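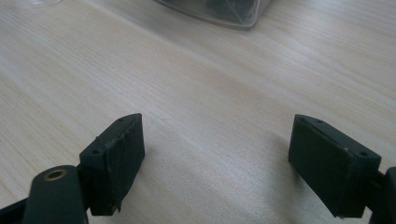 The cult of the pale table

Every furniture showroom I visited in May had one: a big, blond, straight-grained table, priced as though calm came with it. Dexter Boateng, who buys for Haketti in Trevley, calls the colour "quiet". I'd call it cream with a bit of pink in it, and I'm not sure it deserves the fuss.

The claim is that a light top makes a room feel larger. Perhaps it does, for an afternoon. Then somebody puts down a mug of tea, a pile of post and a bicycle lamp, and the room is the size it always was.

Rafferty Haverford has lived with his Clivier table for nearly six years and wipes it twice a day. He says he enjoys this. His previous table was dark oak, and he admits he cleaned that one on Sundays.

I will give the pale top its grain. Those long fine bands running off at a slant are pleasant to look at over breakfast, and a speck of dust is soon found and brushed away - whether you wanted to find it is another matter.

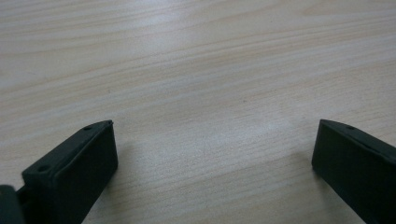 Should you oil a pale wooden table?

Only if the maker says so. Oil can turn light wood yellow, so try a little on the underside first and leave it for two days before doing the top.

Haverford has never oiled his. The Oyelaran bench beside it, which he did oil, is now the colour of weak tea.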